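Tags: Talks, Mixing, Home Studio

Speaker notes, Batville audio meetup, 5/5/20

Okay, hi everybody, mics off please (Petrică, yours too!). I'm going to talk about reverb on vocals, and why I stopped putting it straight on the track and went back to sends.

Start with the Grellora story. Seven songs, one singer, and I had a separate reverb plugin on every single vocal take. 22 of them by the end! The computer was wheezing and so was the mix.

PLAY CLIP 1, dry, then with everything on. Let it run to the second chorus.
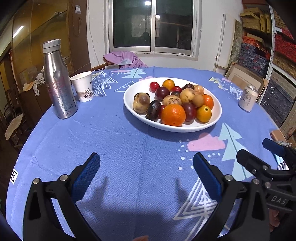
Ivan Stelmakh wrote in after the April session that he likes a reverb on each track, he's always done it that way, and a send just gives him one more fader to forget. Fair enough, and for a two-track demo I'd do the same. With stacked harmonies I get lost fast, so one plate and one short room is my limit now.

Next bit, pre-delay. I set it by ear, usually end up near 70 milliseconds on a slow ballad, and pull it way down for anything quick. Show the Jadix session here, solo the lead, sweep the knob slowly so people on laptop speakers can hear it too.
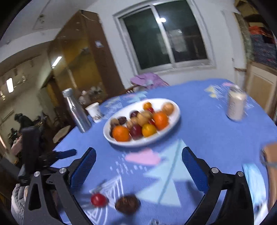 Then filter the return. I cut the lows pretty hard and take a bit off the top, and suddenly the esses stop splashing all over the place. Do it live, don't just talk about it!

CLIP 2, same chorus, sends only. Ask which one they'd keep.

If there's time: ducking the reverb from the lead vocal. If not, skip to questions.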